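Jornada de puertas abiertas en Lurnham: mucho pasillo y una mesa

Fui a Lurnham con pocas expectativas y salí con las mismas, que para un domingo de agosto tampoco es tan mal resultado. La invitación prometía "un recorrido por los espacios de trabajo y una demostración de orden cotidiano", frase que leí tres veces antes de apuntarme. La entrada era gratuita. El aparcamiento no.

El edificio está en las afueras, detrás de un almacén de Rekton que ocupa media manzana, y se llega por un camino de gravilla mal señalizado. En la recepción dan una tarjeta de papel con un número. A mí me tocó el 508. Pregunté si habían pasado por allí 507 personas antes que yo y la chica del mostrador me contestó que los números iban por franjas. Éramos nueve en mi grupo, contando a dos niños que se aburrieron antes que yo.

Nos guiaba Mahtab Yazdani, que habla rápido, conoce bien la casa y tiene la virtud de no leer los carteles en voz alta. Los carteles, en cambio, son un problema. El del vestíbulo anuncia 3188 metros cuadrados "dedicados a repensar las tareas domésticas". El folleto dice 2488. Se lo comenté y me explicó que una de las cifras incluye el patio. Un patio de 700 metros me habría gustado verlo, pero no entraba en el recorrido.

La primera parte es prescindible. Un pasillo largo con paneles sobre la historia del proyecto Vurdale, que por lo que entendí consiste en estudiar cómo se recoge una mesa después de usarla. Hay una cronología que arranca en el año 2000 y salta sin más hasta noviembre pasado. Después, una sala con sillas apiladas y un vídeo de doce minutos en el que se repite la palabra "hogar" hasta dejarla sin sentido. El sonido se oía mal desde la segunda fila. Uno de los niños preguntó si aquello era un cine y su padre le dijo que más o menos.

Luego el café, en la sala Jõgi, que es la mejor del edificio por un motivo sencillo: tiene ventanas. El café lo cobraban. Las galletas estaban buenas.

Lo que yo venía a ver era la mesa, y a eso se dedicaron los últimos veinte minutos. Es una mesa clara, de un color crema muy sufrido, formada por dos partes juntas cuya unión se ve perfectamente. Me esperaba algo más elaborado, con vajilla, manteles, restos de una comida de verdad. Sobre ella había lo que hay en cualquier mesa donde la gente deja cosas: una bolsa de tela entre rosa y roja, un rollo de cinta, un vaso de plástico transparente. Según Yazdani, la gracia está en que sean objetos corrientes, porque el desorden de una casa está hecho de eso. De acuerdo, aunque en mi casa el desorden tiene más ambición.

Reconozco que el vaso da para pensar. Era transparente sobre una superficie clara y apenas se distinguía; lo que se veía era lo amarillo que tenía en el fondo. Un señor del grupo defendió que los vasos se recogen siempre los primeros, antes de que alguien los vuelque, y su mujer opinó que primero lo grande, para hacer sitio. La discusión duró más que el vídeo y fue bastante más entretenida. La bolsa, de momento, seguía al fondo. Yo habría empezado por ella y habría metido dentro la cinta, pero nadie me preguntó.

Mi queja principal es que no se explica qué se considera una mesa recogida. ¿Todo fuera? ¿Todo alineado contra la pared? Lo pregunté y me remitieron al folleto, que dedica al asunto media línea. También eché de menos poder acercarse más, y una silla.

Para quien quiera ir: las visitas son por la mañana, conviene desayunar antes y saltarse el vídeo si dejan. Con niños pequeños, mejor no. La salida es por la misma puerta de gravilla y la tarjeta hay que devolverla, cosa que avisan cuando ya la has tirado.

Visita realizada el 3 de agosto de 2025.
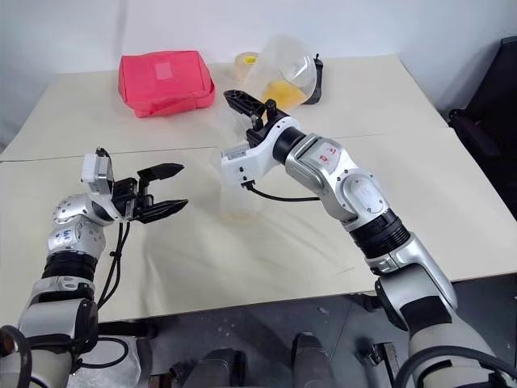
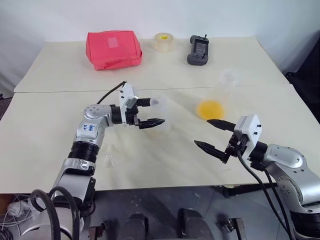
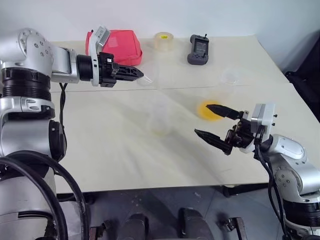

La mesa de Lurnham, con la bolsa de tela en la parte del fondo.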